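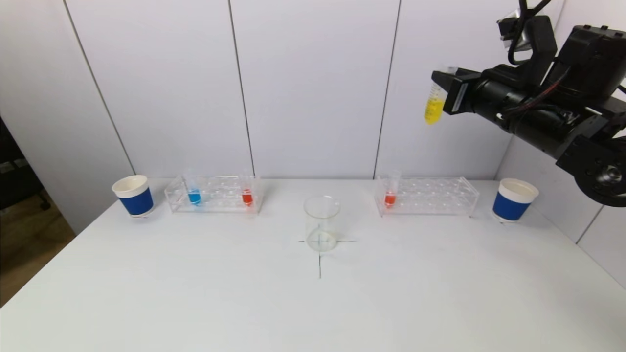
Sunday, 4:10 p.m. – Skutby well water, iron by colorimeter

Blank rerun with fresh reagent, 2 readings, both steady. Sample diluted to 200 mL, read at 67 on the old scale. Inmaculada Bravo's November curve still fits, so no new standards made.

Miltura filter papers are shedding fibers again. Switched to the Sqalli ones – slower, but the filtrate reads cleaner. Lot 915 of the Miltura set aside for return.

To do: repeat the Nurkport bottle, label is smudged. Ask Aitana Calvo which tap it came from.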